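6/30/22

Grades are in, the hallway is finally quiet, and I still have a box of name cards from the honors dinner sitting by my front door. I keep stepping over it. I promised myself I'd write down how the whole thing went before it turns to mush in my head, so let me do it while the coffee lasts.

When I took over the Paterson Honor Circle I thought it would be a little club with a nice certificate. Ha! We had 102 students qualify this spring, and each one needed a letter, a card, a seat at the dinner and a medal on a green ribbon. The list came over from the registrar in May with last names in one column and first names in a totally different order, so I spent two evenings matching them up by student number. I found one girl listed twice and one boy not listed at all (he had the grades, he'd just transferred in from Bruvbridge and his credits hadn't landed yet). I called him myself. He was so quiet on the phone I thought we'd been cut off, and then he asked if his grandmother could come.
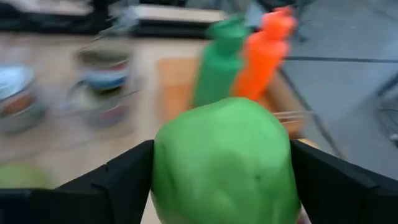 Of course she could come. She wore a purple hat and sat up front, and I think she clapped for every single kid.

The medals were the part I lost sleep over. We'd ordered from Ikadus like always, and the box showed up with 89 in it. I called, I was very polite, I called again and was a bit less polite, and the rest arrived the afternoon before the dinner with the old school crest on them. You know what, they looked better. The old crest has the owl. I gave those to the seniors, and a few of the juniors were jealous and asked if they could trade.

Then there was the pledge. We've had the same one forever, and it has the word "hitherto" in it, and every year somebody trips over it at the microphone. I wanted to rewrite it and I got as far as a draft, but the officers voted to keep it, 7 to 2, which I did not see coming from a bunch of teenagers. So "hitherto" stays. Our president practiced it all week and nailed it, and then stumbled on "scholarship" of all things. Everyone laughed, including her.
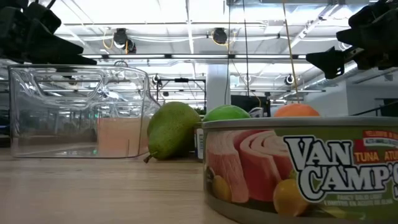 Pear, orange and a big can of tuna on the table.

The dinner itself was in the hall at Domside, and I'd go back there in a heartbeat. The sound system hummed a little and the rolls ran out early, but there was room between the tables for people to get up and hug, and the steps to the stage had a railing. Last year's didn't, and I held my breath the whole time.

What I'm still chewing on is the bar for getting in. Right now it's straight grades, and I know of 9 kids who missed it by a hair, most of them working after school. I brought it up at the wrap-up meeting and said maybe we could count service hours, or let a teacher write in for somebody. I figured it would be a quick chat. It was not a quick chat! 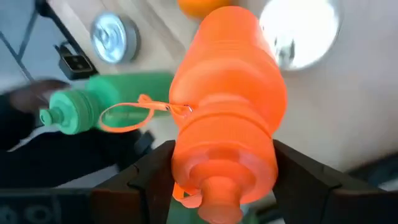 Senthil Nair said he'd be fine with the teacher letters but he didn't want service hours in there, and that kids with jobs don't have those either, so who would we be helping? I hadn't thought of that. I wrote it on the back of my agenda and underlined it twice. He also said that if we change the rule we should tell the freshmen first, before they plan their schedules, and I agree with him there too.

So that's my summer homework. Draft a new rule, one page, plain words, no "hitherto." Also order the medals way earlier, and find out if Ikadus will do the owl again on purpose. And mail the three certificates that are still on my kitchen counter, one of which has a coffee ring on it now and will have to be reprinted.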